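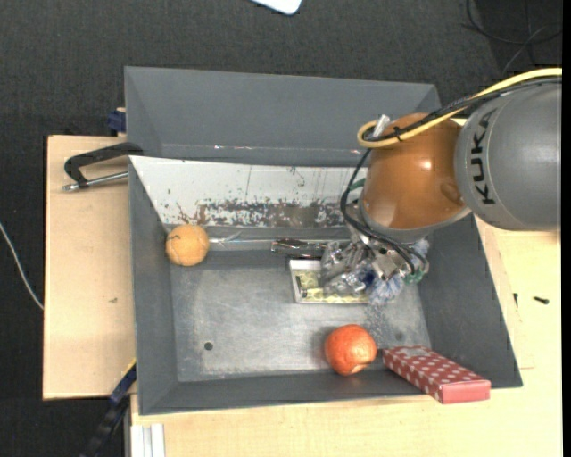

Does the person doing the teaching need to know how to program? Customers in Bokberg put that to us on our very first visit, before we had our coats off, and we have been hearing it ever since. The answer is no, and most of what we do at Arkow comes from trying to keep it that way.

Who we are

Arkow is a small company in Castitz that helps people show robots how to do things. We started in September with two desks, one arm and a lease on the back half of an old print shop, and we have since taken over the front half too (the smell of ink has never quite left, and we have grown fond of it). Our customers pack, sort and pick things for a living. They know their products far better than we ever will, so we would much sooner hand them the controls than send them a thick manual.

How we teach

There are two ways to go about it. In the first, you take hold of the arm and move it through the job yourself, slowly, the way you might guide a child's hand around a letter. In the second, you sit at a desk with a hand controller and drive the arm from there, watching on a screen. Guiding by hand is lovely for short, careful motions. Remote control suits anything that takes a whole afternoon - your shoulders will thank you.

Bin work is where we spend most of our days. A ball, a fruit like an apple, a shallow package, a box with polka dots - each wants to be approached a little differently, and a person works that out without thinking. Our job is to get that bit of know-how across to the robot. A new task usually takes up to 400 demonstrations before we are happy with it, and we keep the clumsy ones as well, with a note on what went wrong. Our shared library now holds 1,738 of them, all recorded by people sitting in our own chairs.

Mansilla

Mansilla is the software we built to hold all of this together. It records each demonstration, lets you play it back and trim it, and keeps your notes beside it. The first version was rather plain and crashed if you gave a task a name with a comma in it. The current one is friendlier, and commas are welcome.

Come and try it

Our beginner session lasts 60 minutes and we have now run 102 of them, for warehouse crews, school groups and one very patient bakery. You will drive the arm yourself for most of the hour. Please wear closed shoes and leave scarves and long necklaces in the cloakroom. Parking is behind the building, through the green gate, and the bell on the left is the one that works.

Page last updated April 14, 2019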